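I have painted the same rental bedroom white three times, and I'm done with it. White is what you pick when you're scared of your landlord, your mother-in-law, or the person who might buy the place in six years. I've been scared of all of them at one time or another! So this is my little plea for wallpaper, the busy kind, the kind that makes your sister stop in the doorway and say "oh, wow" in that careful voice. 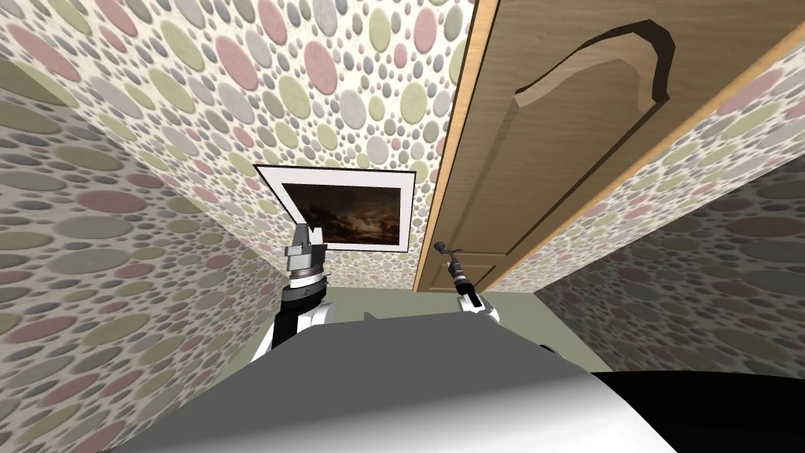 My grandmother's hallway on Bettencourt Street had brown ferns up to the ceiling, and I can still draw them. I couldn't tell you one thing about the walls of any apartment I've lived in since. People worry that a pattern will fight with whatever they hang on it, and I used to think so too, but look at the dark landscape up on those dots. It has a wide white mat and a thin dark edge, and that's plenty of breathing room for it, even with all that pink and sage and olive crowding in. My friend Cherry Mae Villanueva frames things for a living and she's been telling me this for years (she's very patient with me). Spend the money on the mat, she says, and let the wall do what it wants.

The other thing I hear is that small rooms need pale, plain walls so they'll feel bigger. Bigger than what? My powder room is tiny. I put up a paper with 25 kinds of bird on it in July, and it's still tiny, but now guests come out talking about the herons. Ariel Bañez from next door went back in to take a second look at the owl. Not one person ever went back to look at my eggshell finish.
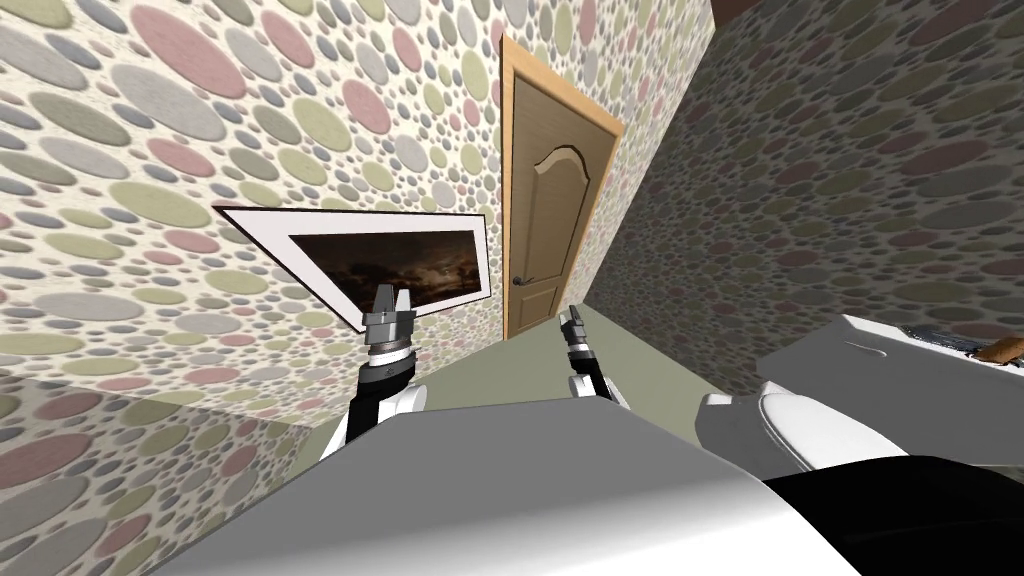
Won't you get sick of it?

Maybe, in about 6 years, and then you'll steam it off over a long weekend and pick another one. I got sick of the white in a month and lived with it for ages anyway, so I don't see how that's the safer bet.

I'll give the paint people this much: they don't have to match seams. I messed up the corner behind my bathroom door so badly that one pelican has two heads. I was going to redo it, and I even bought the extra roll, but my nephew found it and now he brings his friends over to see it. The roll's still in the closet.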